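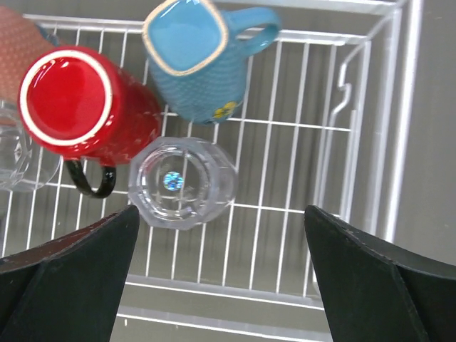
Dish rack, Saturday, June 4, 2022. Mugs and glasses on white wire.

1/ A short thread on draining racks, prompted by replacing a solid plastic tray with a wire one. Mostly notes on how different shapes sit on parallel bars.

2/ The old tray held water under every rim. Anything placed upside down on it sealed itself to the surface and stayed wet inside until morning. Bars leave a gap for air, and the gap is the whole benefit.

3/ Octagonal glass: the easy one. Upside down, it rests across several bars at once and does not roll. The thick walls make it heavy enough to stay put when something else is lifted out.

4/ There is still a holographic sticker in the middle of the base. Warm water and a little cooking oil will shift most adhesives. I have not got round to it.

5/ Light blue mug with the yellow flower: squarish, so it also does well upside down. Square corners do collect limescale in hard water. Wipe them with a cloth first if yours is as hard as ours.

6/ Red mug: on its side, handle down over the bars. Round mugs roll, and the handle acts as a stop. It drains more slowly this way. Upside down would be better practice and I usually correct it when I pass.

7/ Spacing matters more than the number of bars. Cengiz Keskin lent me his Kurnwood rack for a week and the bars were too far apart for small glasses. One foot of the glass always dropped through - fine for plates, poor for tumblers.

8/ Maintenance: white coated wire chips at the welds, then rusts. Check the underside every few months. Mine gets a soak in diluted vinegar in August and again after Christmas, then a proper rinse.

9/ Loading order, for anyone who asked: glasses first, mugs next, pans never. Pans go on a towel.

10/ Next thread will be on drip trays and which way they should slope. The Larnard one slopes away from the sink.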